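How I Fold Cloth Napkins and Tea Towels So They Stay Flat in the Drawer

I have one kitchen drawer for linens, and for years it wouldn't close. Everything got folded (sort of), stacked up in a leaning pile, and then mashed down with the heel of my hand until the drawer gave in. When we moved to the house on Ferndale I got a shallower drawer, and mashing stopped working. So I finally sat down one Wednesday evening and figured out a fold I like, and I've stuck with it ever since!

It works for napkins, tea towels, those big soft cleaning cloths, pretty much anything with four sides. It even works on the ones that have gone a bit wonky in the wash.

What you need

A clear table or counter, as smooth as you've got. A pile of clean, completely dry cloths. That's the whole list. I used to iron first and I've given that up except at Thanksgiving.

Step 1: Shake it out

Hold the cloth by two corners and give it a good snap, the way your grandmother did with sheets. Do it twice if it's been sitting balled up in the basket. I do this away from the table because I once sent a full coffee mug flying, and it was a white rug.

Step 2: Lay it down and find your corners

Drop the cloth on the table with a long side facing you. It's going to land with a puff of air in it somewhere, usually near a corner, and probably a crease running off at an angle. Leave the middle alone for now and go for the sides. One hand on the left, one on the right, and pull outward gently until you feel it go snug. 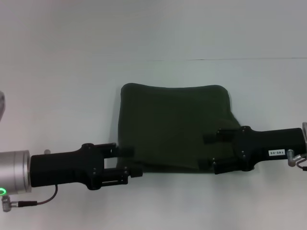
Olive green cloth on the table, with a puffed fold at the top left still to smooth out.

Once the sides are snug, run your palms from the center out to the edges. Center out, every time! If you start at an edge you just chase the wrinkle over to the other side and then you have to chase it back.

Soft cloths with rounded corners are the trickiest, since there's no sharp point to line up. With those I go by the long edges and let the corners land where they want. A quarter inch off is fine. It's a dish cloth.

Step 3: Fold in thirds, the long way

Bring the edge nearest you up a third of the way, smooth it, then bring the far edge down over the top. You want a long strip. If your strip is fatter at one end (mine usually is), unfold the top layer only and tug the fat end straight.

Step 4: Fold the short ends in

Take the left end to the middle, take the right end to the middle, then close it like a book. Press down and count to four. I know that sounds fussy, but thick cotton springs back open if you rush it.

Step 5: File, don't pile

Stand the folded cloths up on their edges in the drawer, closed side up, like folders. I use a divider from Usico that slides to fit. Before that I used a cut-down shoebox and it did the job for 7 months, so please don't go shopping on my account.

A few things I've learned

Wash new cloths before you fold them for the first time. My Dobson tea towels came out of the package stiff as cardboard and wouldn't hold a crease anywhere except where the factory put one.

Dark cloths go at the back of my drawer and light ones at the front. The dark ones are for floors and oily pans, and I don't want to grab one for drying wine glasses.

If a cloth won't stay folded after three tries, roll it. I have a couple of Gaken microfiber ones that are just too slippery, and they live rolled up in the corner next to the oven mitts.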